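Gift wrap bench going automatic at Tavbridge

sisodia_nights
2/28/22
They've put an arm on our wrap bench. Management say it frees up 2 of us for "other duties". Which ones?

kostari77
Same as ours, then. You'll be stood there feeding it.

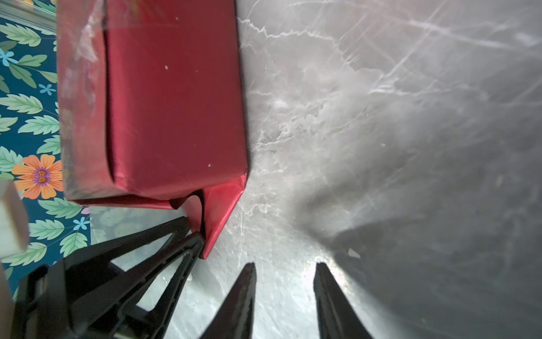
keliseck_fan
The Tavbridge job was never safe at Christmas rates anyway. 3000 parcels in November and wrists like glass. Folding an end flap to a point, like on that red one, is what did mine in – let a machine have it.

sisodia_nights
And when it tears the paper, who redoes it? Me, on the same 15 minute break.

kostari77
Ask for that in writing.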